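Revemberg toy library opens a second sorting room as lending passes 3000 loans

Hernidon, January — The Revemberg Toy Library is delighted to let families, childminders and nursery staff know that its new sorting room is open, just behind the lending counter in the old Tudose drapery shop. It has been a long time coming, and everybody who has waited so patiently for a favourite puzzle to find its way back to the shelves deserves a very warm thank you.

For anyone who hasn't yet paid us a visit, the library lends toys in much the same way as other libraries lend books. A family joins, picks up to six items, takes them home for a month and brings them back when the children are ready for a change. We began with 93 toys on borrowed shelving and a handwritten ledger, and the ledger is still kept under the counter because several of us are fond of it. Last year we made 3000 loans for the first time, and 424 families now have a card.

All of that coming and going is a pleasure to see, but it does mean a great many toys arriving in carrier bags, pushchair baskets and, on one memorable afternoon, a pillowcase. Until now they were sorted on the end of the counter, between the till and the leaflets, while people were trying to check things out. Jigsaws got mixed with farmyards. A tea set spent most of the autumn in the box for wooden trains, and the little boy who was next on the list for it was very gracious when it finally turned up.

"I used to go home with plastic peas in my cardigan pocket," said Lucian Olteanu, who looks after the collection. "We'd be taking in a bag of returns with one hand and stamping cards with the other, and things went astray. Having a proper place to put everything down, look it over and decide where it belongs has made the whole week feel calmer. I've even found the missing giraffe — it was in with the bath toys."

The sorting room follows a simple routine, worked out over a good many pots of tea. Returned toys are emptied out and looked over in small batches, so that one family's loan is finished before the next is begun. Sets are checked against the card in the lid. Single toys are sorted by shelf, soft ones are put aside for washing, and anything with a crack, a loose seam or a battery cover that won't close goes to the mending table. Odd pieces have a drawer to themselves, which we go through at the end of each month, and it is surprising how many find their way home.

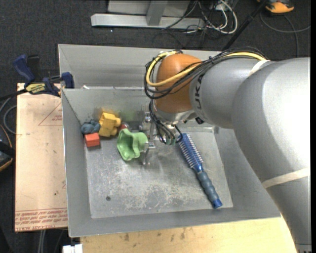
Borrowers can help us a great deal by returning each set in the bag or box it came in, and by telling us if something has gone missing. Please don't be shy about it! There is no charge for a lost piece, and knowing early gives us a chance to look for a spare. If a toy has been broken, bring it back anyway, with all the bits you can find, and our menders will see what can be done.

The new room was fitted out with a grant of £424 from the Werkent Fund, together with the proceeds of the summer fair, and we are very grateful to everyone who bought a raffle ticket or baked for the cake stall. The next job on our list is the storage cupboard, where 34 donated games are waiting to be checked and given their cards. We hope to have them on the shelves before the spring holidays, with the floor puzzles first, as they are the ones we are asked for most.

Families who would like to look round are welcome at any time between ten in the morning and three in the afternoon when the library is open. Children are welcome too, and there is a rug and a box of bricks by the counter for anyone who gets tired of listening to grown-ups talk about shelving. New members need only bring something with their address on it.

For further information, please ask for Lucian Olteanu at the Revemberg Toy Library, Hernidon.

Related items
Donating toys: what we can and can't take
Menders wanted for the spring
Summer fair: thank you from all of us
How to join the toy library
Childminders' cards and longer loans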